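News > Press Releases > Teleoperation

We use cookies to measure visits to this site. Accept | Manage settings

Keva Opens Remote Demonstration Program for Sorting Tasks

ETATSTEAD – Keva will begin offering remote task demonstration to outside customers in August. Operators guide a simulated gripper by hand controller, and the recorded motions are used to train the customer's own robot.

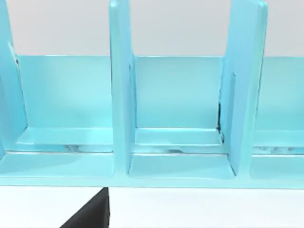

The first package covers placing small parts into divided organizers. It includes 1,000 demonstrations recorded by 18 operators, with 3 organizer layouts. Kravets supplied the hand controllers, and Durnik will handle customer setup.

Customers may also send their own operators to Etatstead for training. Each course runs 2 weeks – remote attendance is available on request.

Pricing is available from the Keva sales office.

Related releases
Keva and Durnik Extend Service Agreement
Kravets Hand Controller Now Shipping
Etatstead Office Adds Second Training Room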